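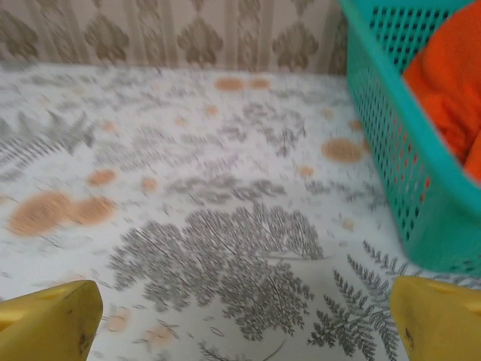 Do you need a special basket for folding laundry at the table?

Any basket with a smooth rim and steady sides will do the job, but one that fits on the table next to the folding makes the whole thing faster and a lot easier on your back.

Filed under: Home & Laundry > Storage > Reviews

Skerari Mesh Basket in Turquoise: My Favorite Cheap Thing in the House

I've been folding clothes on the bed for most of my adult life, bent over like a question mark, with the clean pile sliding off the far side. Then last spring I moved the whole operation to the table and bought the Skerari basket to go with it, and I have become a bit of a bore on the subject. My sister has heard all of this already (twice!), so now it's your turn.

It's a plastic basket. I know. It's turquoise, somewhere between green and blue depending on the time of day, and the sides are all little holes in tidy rows. The rim is thick and smooth and the corners are rounded. I came from a wicker one that caught on everything I owned, including one very nice cardigan, and that rim alone was worth the money to me. Knits slide straight over it. I've pulled tights out of this basket in a hurry and they lived to tell the tale.

The holes are great too. I can see what's in there from the side, so if I'm after the orange T-shirt I know which way to dig before I start. And they let some air through, so a shirt that came off the rack a little early doesn't end up smelling like a gym bag by evening. I wouldn't leave properly wet towels in it, but I wouldn't leave those in any basket.

How I use it: basket on the far corner of the table, always the same corner, folding space in front of me. One thing comes out, gets shaken, gets folded, goes on the chair. For T-shirts I lay them out flat with the collar away from me, bring the sides and sleeves in, smooth it all down with both hands, then fold the bottom half up over the top. You get a neat rectangle and it stacks beautifully. I used to do the in-the-air fold they do in clothing stores and mine came out looking like envelopes somebody had sat on.

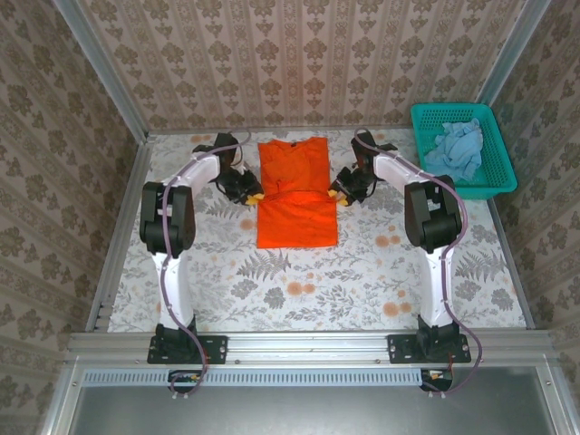

Soft, thin cotton is the hardest to get right, by the way. It wants to creep while you're folding the hem up, and you end up with one side longer than the other. A cloth on the table helps more than I expected. Mine is a white one from Wonarano with gray ferns and pale orange round flowers, and shirts stay put on it in a way they never did on the bare table. I bought it for Sunday lunches and it now sees far more laundry than lunch. The busy print hides lint until you're ready to deal with it, too, though it's also very good at hiding a white sock.

Back to the basket. I should talk about the bottom, as that's where my old plastic one gave up (it cracked straight across with a load of jeans in it, halfway down the stairs). The Skerari has been up and down those same stairs since spring with everything we wear, plus a spell in the yard holding potatoes, and there's no crack, no bend, and no faded patch that I can find. It cleans up with dish soap and an old toothbrush. The toothbrush matters, as fluff does collect in the holes, and if you let it go for a few months you'll be at it for a while.

Now for what I don't love. The sides give a little if you pick it up by one edge when it's full, so use two hands. It doesn't nest very well with the Bošković baskets I already had in the closet, which are a touch wider at the top, and the two together take up more shelf than they should. And the color! I adore it, but it's loud. If your laundry room is all white and linen, have a look at the gray one, although when I went back to Fidier for a second basket the gray was sold out and the turquoise was stacked up by the door.

I did buy the second one, yes. One for things waiting to be folded and one for cleaning cloths and rags, which used to live in a plastic bag hanging off a doorknob. The light blue cloths look lovely against the turquoise, and I've caught myself arranging them, which I'm blaming on the year we've all had.

A few readers asked whether it would do as the main hamper for a family. I'd say get something taller for that and keep this one for the table. It's happiest with one good load in it, shirts and small stuff. Bed sheets will go in, but they'll come up over the rim and you'll be chasing a corner of the fitted one across the floor.

Rating: 4 out of 5. It would get the last point if they'd sort out the nesting. I'm planning to give one to my mother in December, filled with dish towels and a bar of the good soap, and I think she'll pretend it's too bright and then use it every day.

If you've got a way of folding a hooded sweatshirt so the hood doesn't turn the whole pile into a hill, please tell me below. I've tried tucking it in, I've tried rolling it, and mine still look like they're hiding something.

Posted November 15, 2020

615 shares | 551 comments

Back to top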